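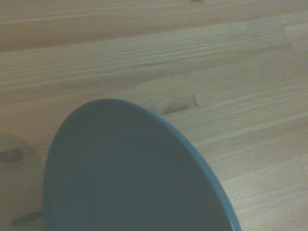
Light wood tabletop, grain running side to side

Local news that sticks with a story
Started by rurk_reader

rurk_reader wrote:
I have to rave for a minute! The Rurkbridge paper ran its fourth piece on the water rate hike this morning, and Imelda Padilla is still pulling up the old council minutes and asking who signed what. I read all of it before work (and missed my bus). More of this please!

plattner_st wrote:
Love her stuff too. My bill went up 20 dollars and hers was the only article that told me which line on it to look at.

B. Bautista wrote:
Good reporting, sure, but four front pages? The school board voted on the bus routes the same week and it got 2 paragraphs on an inside page. That vote affects my kids a lot more than a rate hike does.

rurk_reader wrote:
Fair point on the buses, I'd read that story in a heartbeat! I still want the water one followed to the end though. They usually drop these after a day.

shuzhen_y wrote:
Did you all see the comments under it? More than 100 last night, and people were posting links to the actual budget. I learned so much. Page 1204 of the PDF has the pump contract if anyone wants it.

B. Bautista wrote:
Half those comments were about the mayor's parking spot.

shuzhen_y wrote:
Ha, OK, I skipped those. The other half was great!

plattner_st wrote:
Bienvenido, write to the editor about the buses. I wrote in August about the clinic hours and Rodel Pascual called me back the next day, super nice guy, and they ran a story.

B. Bautista wrote:
Might do that. I still say the water thing could move to page three.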